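4.2 Swapping the cameras

We started this comparison because I was tired of arguing about cameras. Half of our group at Vedorar swore by the Grumitz unit we'd been using all along, and the other half wanted the wide-angle Studus, which sees a lot more of the road but bends everything near the edges. So we bolted both to the same bracket behind the windshield, ran the same controller (Joseph, our in-house lane and signal stack) on each stream, and drove the same city loop until we had 20 laps. Every lap gave us a fresh mess of shadows, glare and traffic, and that was what we wanted!

From the full set I picked 1721 frames by hand, all of them on the approach to a junction with signals. I left out anything where a truck blocked the whole view. Both cameras got the same exposure rule, and I didn't touch the settings between laps, even when I was itching to.

The first thing we looked at was which signal belongs to our lane. Figure 8 is a good case for this, and one I keep coming back to. The lamp above the center lane is red, and right next to it there's another head showing green. A detector can find both and still hand the wrong one to the controller. Joseph settles this by following the lane lines forward and then matching each head to a lane, so it leans hard on how straight those lines come out after we undo the lens distortion. With the narrow Grumitz view the match was steadier far away, while the Studus won close up (the overhead heads stay in view much longer, so the controller can keep checking).

Reflections were the other headache. The glass throws a pale patch with a honeycomb pattern right over the road, and painted arrows can end up underneath it. We tried masking the patch out completely and I didn't like it, as we lost real paint along with the junk. What worked better was lowering the confidence of any marking found inside the patch and letting the tracker carry it from earlier frames. I tuned that weight on 400 of the frames and kept it fixed for the rest. I'm still not happy with how it copes in low evening sun, and a matte cover on the dashboard is next on my list.
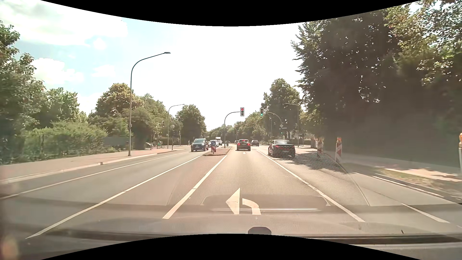 Figure 8. Approach to a signalized junction, with a left-turn arrow in the near lane and red and green signals side by side.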